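The case for fixed places

Most advice on keeping small things at home is advice about getting rid of them. The method varies, but the measure of success is nearly always a lower count. I think the count is the wrong measure. A household with 224 small objects can run well and one with 117 can run badly, and the difference lies in how long it takes to find any one of them.

Call this retrieval time. It has two parts: the time spent deciding where to look, and the time spent looking once there. Cutting the count reduces the second part. It does very little for the first, and in my experience the first is the larger.

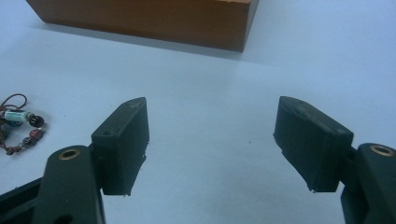
Photo: Brivent

Consider the common kitchen drawer that holds batteries, string, fuses, spare keys and a tape measure. It is often mocked, but as a store it performs quite well. Everyone in the house knows that an object without an obvious home will be in it. The deciding time is close to nil, and the looking time is limited by the depth of the drawer. The trouble starts when a second such drawer appears. Deciding time then returns, and every failed search has to be done twice.

Closed containers have a similar fault. A lid keeps out dust and makes a shelf look calm, which is why shops sell so many of them. It also hides the contents, so that the owner must either remember them or open the box. Memory for the contents of closed boxes is poor. I kept a written list for a flat in Mamwood over one winter and found 4 items on it that I had since bought again. All of them were in boxes I walked past daily.

Labels are the usual remedy, and they work for stock that does not change. In a home the stock does change, and the label is seldom corrected. A wrong label is worse than a blank one, as it sends the search elsewhere with confidence. I would label fuses and seeds and very little else.

Divided storage is a better answer, with limits. A partition gives an object a place of its own, and an empty place is itself a record that something is out. Tool chests have used this principle for a long time. The cost is that partitions are cut to a size, and the things people own are not.

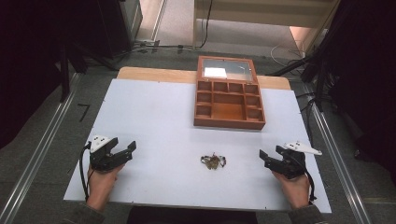
A compartment box with a glass panel in its lid.

The glazed lid deals with part of the memory problem, and I am surprised it is not used more widely. The Zelis range has one model with it and the Brennan range has none. Glass is heavier than wood or card and it marks easily. Against that, a glance replaces an opening, and over a year that is a fair trade.

Mixed sizes remain the hard case. My own rule is to leave one large compartment for every set of small ones and to accept that it will be untidy. Systems that allow for no disorder tend to fail at the first awkward object – a bent hook, a brooch with a long pin – and the owner then starts a pile beside the box. The pile is the second drawer again.

None of this argues for keeping everything. Broken chargers should go. But an hour spent giving things fixed places will save more time than an hour spent choosing which of them to throw out, and it need only be repeated when the places change.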